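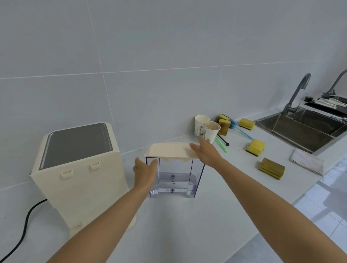

Monthly cleaning of the Vieira countertop dispenser

Applies to the Vieira units in the Ilbridge break rooms. Last revised in February by Grażyna Wasilewska.

The Vieira runs itself most of the time. It checks its own water level, fills the heating chamber, pours a measured amount when a button is touched, and flushes its lines overnight. The tank is the one part it can't look after. If the tank gets a film on the inside or is put back slightly crooked, the automatic functions start to fail one after another, usually beginning with the level check.

Plan on half an hour. Most of that is waiting for the rinse program.

What you need

A clean sponge that isn't used for dishes
A bottle brush
A soft cloth
Mild dish soap
Citric acid powder, if scale has built up
An empty pitcher that holds at least a liter
Paper cups for the test pours

Before you start

Touch and hold the power mark on the top panel until the panel goes dark. Then pull the plug from the wall. The panel going dark only puts the machine on standby, and a scheduled flush can still start the pump. Two units lost a pump seal this way when they ran with no tank on them.

Let the machine sit for ten minutes if anyone has poured hot water recently. Clear enough counter beside the sink to set the tank down flat with its lid on.

Removing the tank

1. Put one hand under the grip and lift the tank straight up and away from the body. If it sticks, rock it gently from side to side. Don't pull on the lid.

2. Some water stays in the body when the tank comes off. Wipe it up with the cloth.

3. Take the lid off and empty the tank into the sink.

Washing the tank and lid

Use lukewarm water and a small amount of soap. Wash the walls with the sponge and save the bottle brush for the corners and around the fitting in the bottom. Keep scouring pads away from the clear plastic. Fine scratches hold scale, and they can also throw off the level sensor, which reads through the wall.

Wash the underside of the lid, including the tabs. Slime collects there first.

If you see white scale, dissolve two spoonfuls of citric acid in a liter of lukewarm water, pour it in, and leave it for twenty minutes before rinsing. Don't use vinegar. The smell stays in the seals for days, and Tavion Hutchins still gets complaints about the third-floor unit.

Rinse until there are no bubbles. Then rinse once more.

Checking the valve

The fitting at the bottom of the tank holds a spring valve that stays closed until the tank is seated on the body. Press it with a fingertip and let go. It should come back at once. If it comes back slowly, hold it open under the faucet for a few seconds and try again. A valve that still drags should be replaced. Spares are in the Lellby parts drawer, and the part number ends in 408.

Look at the rubber ring as well. A ring with a flat spot or a nick will leak slowly, and the machine will report low water every few hours even though the tank looks fine.

Putting the lid back

Set the lid on the tank with the tabs to the front. Hold the tank steady with one hand and use the fingertips of the other to work the back edge of the lid down, then press the front. Run a finger around the rim when you're done. A lid that sits high on one side doesn't close the lid switch, and the machine won't leave standby.

You can do this with the tank on the counter or already on the body. On the counter is easier - there's less to knock over.

Refitting and restarting

1. Wipe the seat on the body and the place where the fitting goes in. Grit here is the usual cause of drips.

2. Fill the tank with cold water to the line and lower it straight down. Press until it stops moving. There should be no gap between tank and body.

3. Plug the machine in and wait for the panel to light.

4. Put the pitcher under the outlet and hold the rinse mark for five seconds. The program takes 16 minutes and pauses twice while the chamber refills. Leave it alone during the pauses.

5. Empty the pitcher. Pour one cup cold and one cup hot and throw both away.

Resetting the cleaning timer

The machine counts 31 days from the last reset and then locks the hot setting until the timer is cleared. Hold the lock and rinse marks together until you hear a double beep. Do this last. If you reset before the rinse, the program clears the setting and the reminder comes back the next morning.

If something goes wrong

The panel lights but nothing pours: the tank isn't fully down, or the lid switch is open. Lift the tank, press the lid all the way around, and seat it again.

The pump runs but the flow is weak: there's air in the line. Run the rinse program a second time. Nearly every case clears on the second run.

Low water shows with a full tank: clean the outside of the tank wall where it faces the body and dry it well.

Water under the base: unplug the machine, take off the tank, and check the rubber ring. If the ring is good, leave the machine unplugged and call Vasilică Pop.

The overnight flush is set for Sunday on all units. If you clean on another day there is no need to change it.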